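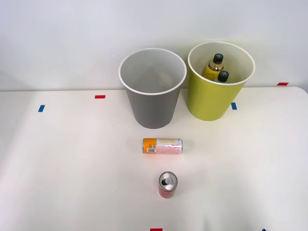 **Figure 2.** The practice table at Wanby: grey bin, yellow-green bin, one can lying down, one standing, and the tape marks.

## 4. What changed on the sorting bench

I'd promised myself I'd start this part with the numbers, so I'll get them out of the way. Over the study period the people on the bench at Arnesard logged 1,509 items that the arm had handed back to them, meaning it had either left the thing where it was or put it in the wrong bin. We asked for a note with each one, and most people wrote one, even if it was only "again" or "see yesterday" (I have a lot of "see yesterday"). I coded 300 of these notes by hand with Macarena Herrera. We argued over a fair few, mostly the ones that were half complaint and half joke, and where we couldn't agree we left both codes in.

The rule on the bench was simple enough: cans to the grey bin, bottles to the yellow-green one. Before the arm came, people did this without thinking and talked the whole time. When I sat in during June, the first thing I noticed was that the talking had moved! It used to go on across the bench, and by then it was mostly happening next to the arm, while two people stood and watched it reach for something.

Botond Szekeres, who had been on the bench longest, put it to me like this: "I used to have my hands full and my head free. Now my hands are free and I have to keep looking." That came up again and again in the interviews, in one form or another, and it's the reason I've given watching its own code in Table 3. It doesn't look like work from the office upstairs, and it isn't on anybody's task sheet. People still went home tired from it.

The other big change was laying out. Someone has to put the items down so the arm can get at them, and over the weeks this turned into a proper skill, with rival schools. Sunee Prasertsri liked things on their sides and in a row with a gap between them. Deividas Jõgi stood his cans up wherever he could and said the row was a waste of table.

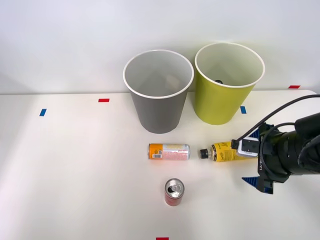

I found myself taking sides, I admit (Sunee's), and then had to go back through my field notes to see whether I'd been writing more about the days when she was laying out. I had, a bit. Daniyal Virk read the same days without knowing who was on, and his reading was flatter than mine, so where the two differ I've used his.

Then there's the tape. The red and blue strips on the table were put down by the team from Burnen who set the arm up, and for the first couple of weeks everyone treated them as more or less holy. Nobody on the bench had been told what the colours were for. Botond thought red meant "keep off". Sunee thought it was just the roll they'd had in the van. When a strip came loose, people would ring Burnen before sticking it back, and one note in my sample says only "tape up at the corner, waited". I asked how long the wait had been and got three different answers, all of them long.

By the end they were sticking it back themselves. I think this matters more than it sounds. A mark that only an outsider can explain makes the bench feel like somebody else's, and the interviews from the early weeks are full of "their table" and "their side". In the later ones it's mostly "our end" or "the arm's end". I wouldn't want to hang too much on a few pronouns, but Macarena heard the same shift in the recordings before I'd mentioned it to her.

Pay didn't change, and neither did the rota, except that the six people on the bench were split into pairs where they had worked as one group. This was the part they minded most. Two of them asked to go back to the old hand-sorting line at the Farías site, and one did. The manager told me she'd expected people to worry about their jobs and had prepared for those questions, but what she got was a string of questions about who would be paired with whom, and whether they could still take their break together.
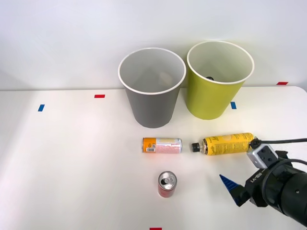

### 4.1 Who gets called when it stops

Stops were logged separately from hand-backs, on a clipboard that hung by the door and that I only found out about in my second week. The agreed order was bench first, then shift lead, then Burnen. In practice the bench called Deividas, whether he was on shift or not, as he'd once got it going again in front of everybody and the name had stuck. He didn't mind to begin with. By the last interview he'd asked for it to be written into his job description, and when I left the site that was still being discussed.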